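Cash Rent Adjustment and Working Capital on Leased Cropland in the Penenau District

Project report, agricultural economics
Submitted 2nd December

1. Background

Most of the cropland in the Penenau district is farmed by someone other than its owner. Leases there are written for fixed cash amounts and usually run for three years. When grain prices fall, income falls in the same season, but the rent stays where it was set until the lease comes up again. The tenant carries the difference. This report looks at how large that difference can become on a typical grain farm, and whether a flexible lease would reduce it without shifting too much risk to the landowner.

The question came out of the farm management course, where the standard budget treats rent as a fixed cost and leaves it alone. That is fine for one year. Over a full lease term it hides most of what happens to working capital.

2. Data

Lease records came from two sources. The first was a set of 96 anonymous lease summaries held by the Mabaso farm records service. Each summary gives acres, start year, term, rent per acre, soil class and whether the lease was renewed. The second was the published rent survey for Prenosberg, the neighboring district, used only as a check on the level of rents.

Summaries with a missing soil class were kept for the term and renewal tables but left out of the rent comparison. Leases between family members were marked in the records and handled separately, as the rent on those is often set for reasons that have nothing to do with the market.

Grain prices were taken at harvest, at the local elevator bid. Storage and forward sales were ignored. This is a weakness – farms in the district do store corn – but the records did not show who sold when.

3. Method

A spreadsheet model was built for one farm growing corn and soybeans in rotation, with all land rented. Three lease types were compared:

Fixed cash. Rent is set in year one and does not change.

Flexible cash. A base rent is paid, plus 30 percent of gross crop revenue above a trigger level. The base is set below the fixed rent.

Crop share. The landowner receives 40 percent of the crop and pays the same share of fertilizer and seed.

Yields were held at the district average for each soil class. Input costs other than rent were the same in all runs. The price path was a decline over the full term, with no recovery. Working capital was defined as current assets minus current liabilities and was carried from one year to the next, after a fixed draw for family living.

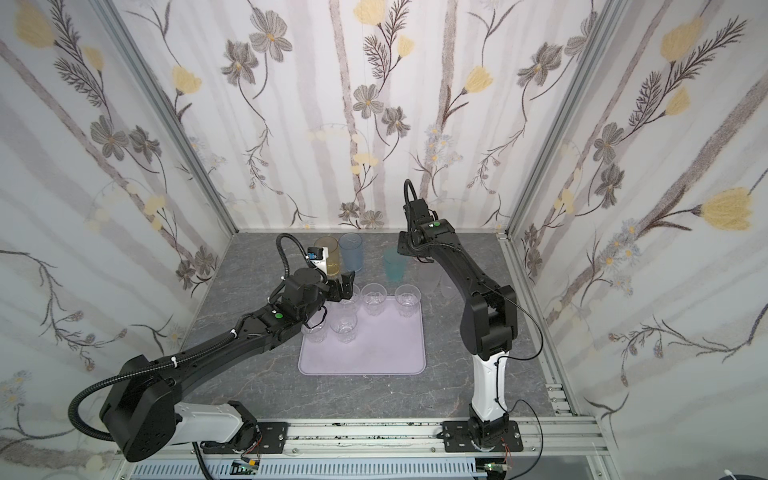 Figure 1. Tray on the marble-patterned tabletop.

The model was run once for each soil class and lease type. A second set of runs moved the price drop to the last year of the term, to test whether timing mattered more than size.

4. Results

Under the fixed lease, working capital fell in every year of the term on all soil classes. The fall was steepest on the poorest class. Rents in the records differ less between soil classes than yields do, so a tenant on weak ground pays more rent per bushel grown.

The flexible lease slowed the decline but did not stop it. In years when revenue stayed under the trigger, the tenant paid only the base, and most of the benefit came from there. The crop share lease protected the tenant best and gave the landowner the widest swing in income.

Timing had a clear effect. A late price drop left the farm with enough reserve to reach renewal. An early drop of the same size did not, on the poorest soil class.

Renewal records agree with this in a general way. Leases that ended after a low-price year were more often renegotiated than renewed at the old rent. The records do not say which side asked for the change.

5. Limits

Crop insurance payments were not included, and they would raise income in some of the low years. Interest was charged at a single rate. Land values were not modeled, although an owner who expects values to drop may accept a lower rent to keep a reliable tenant.

The trigger level was copied from a sample lease used in the Ustotstead extension course in June. Other triggers would give other results, and a full test of these was outside the time available.

6. Further work

The next step would be to add insurance and stored grain to the model, then rerun the flexible lease with several triggers. A short survey of landowners would also help, mainly on the lowest base rent they would sign for. The family leases should be looked at again as a group of their own.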